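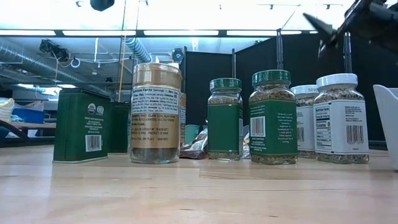 Fig. 1: Spice tins and jars lined up along the table.

My project for the home studies module was about spice storage, which sounds tiny until you've lived in a shared house with four cooks and one cupboard! I wanted to find out if keeping spices on a tray makes them easier to get at than standing them in a row. The row looks lovely, I think, but the front tins hide whatever is behind them (there's a second green tin back there, and I kept forgetting it).

So I moved on to trays.

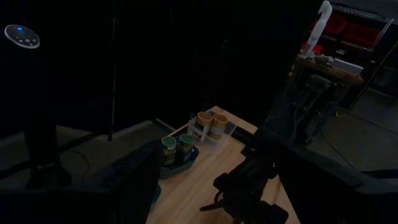

Two jars at a time was my rule for the tray, mainly to stop myself piling everything in. Celeste Montecinos, my project partner, wanted the lot on there and we argued about it for most of a lunch break. We also wrote up a plan called Meldale, with a budget of 42 pounds, and I'm still fond of it even though we only bought labels.

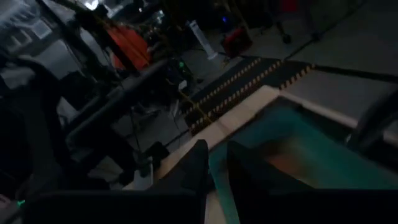
Fig. 2: The shallow tray at the table's edge.

Next term I'd like to try a deeper one, and Celeste wants to do the fridge door. I've told her she can write that one up herself.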